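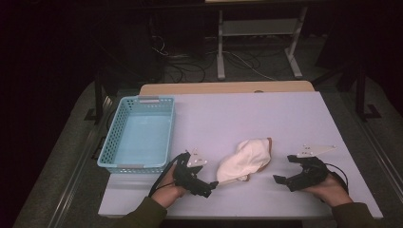 # Supplier wants to settle out of court but insists on a full release – is this usual?

**Posted by Manurero in Business Disputes**

I am a director of a small company that sells bed linen and children's clothing to independent shops. In April we placed an order with a wholesaler, Clomel, for 366 items. Eighty-six of them were returned by our customers because the seams had failed. We had paid the invoice in full before the first return reached us.

We wrote to Clomel asking for a refund on the 86 items and for the cost of collecting them. After two rounds of letters, their attorney has offered to refund the items but not the collection costs. The offer is conditional on our signing a settlement agreement that releases Clomel from "any and all claims, known or unknown, arising from any dealings between the parties." We have five other orders with the same company, two of which have not yet been delivered.

My concerns are as follows:

- Whether a release this wide is normal for a dispute of this size.
- Whether it would prevent us from complaining if the next deliveries have the same fault.
- Whether we may propose our own wording, or whether doing so would be treated as a refusal of the offer.

The letter is headed "without prejudice" and gives us until the end of the month to reply. We do not presently have an attorney, and I would like to understand the position before paying for one.

---

**Ranasinghe**

Wide releases are common in commercial settlements. The party making the payment generally wishes to close the matter completely, and its attorney will often begin with the broadest standard wording available. The fact that it appears in the first draft does not mean that the other side regards it as essential.

On your second point, the words "any dealings between the parties" should cause you some concern. Read literally, they may extend to all of your existing orders, including the two that are still outstanding. Courts in many states will look at what the parties intended, and some are reluctant to find that a person has given up a claim that had not yet come into being. You should not rely on that. It is far less costly to correct the wording now than to argue over its meaning later.

A narrower clause would normally identify the order by its number and date, state the goods concerned, and limit the release to claims arising from the condition of those goods. You may also add a sentence confirming that all other orders, whether delivered or not, are unaffected. If you are still holding the returned goods, the agreement should say who is to collect them, by what date and at whose expense. Please keep them together until that has been settled, with the labels attached where possible.
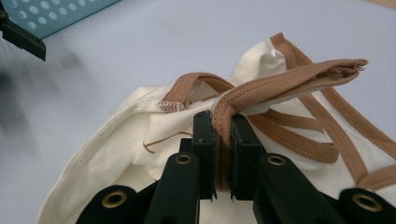 As to your third point, some care is needed. Under the general law of contract, a reply that changes the terms of an offer may be treated as a counteroffer, and a counteroffer ordinarily brings the original offer to an end. In practice, attorneys exchange drafts of settlement agreements every day without either side treating the discussions as closed. You can reduce the risk by first writing to ask whether Clomel would be willing to consider a change to the release, and by stating plainly that your letter is an inquiry and is not a rejection of the offer.

You should also check the following before you reply:

1. Whether the purchase terms require notice of defects within a fixed period.
2. Whether those terms contain an arbitration clause or name the state whose law applies.
3. Whether the draft agreement says that each side bears its own legal costs.
4. Whether it contains a confidentiality clause, and if so, whether you would still be free to speak to your accountant and your insurer.

The heading "without prejudice" usually signals that the letter forms part of settlement discussions. The protection given to such letters differs from state to state and is subject to exceptions, so please do not assume that nothing in your own replies can ever be shown to a court.

Rajitha Ranasinghe
*General information only. An attorney licensed in your state should review the draft before it is signed.*

---

**Betadlow**

I would just sign it. The sum is small and you will get most of your money back. We had a similar matter with a packaging company, signed what they sent, and never heard of it again.

---

**Manurero**

Thank you both. Our purchase terms do contain a notice period, which I had overlooked – our first letter was sent within it. I have written to Clomel's attorney in the form suggested and asked whether the release can be limited to the one order.

With respect to Betadlow, the outstanding orders are worth considerably more than the refund, and I would not wish to put them at risk.

---

**Ranasinghe**

That is a sensible first step. If no answer has arrived a few days before the deadline, write again and request a short extension. Ask for the extension to be confirmed in writing, and keep a copy of the purchase terms with the correspondence.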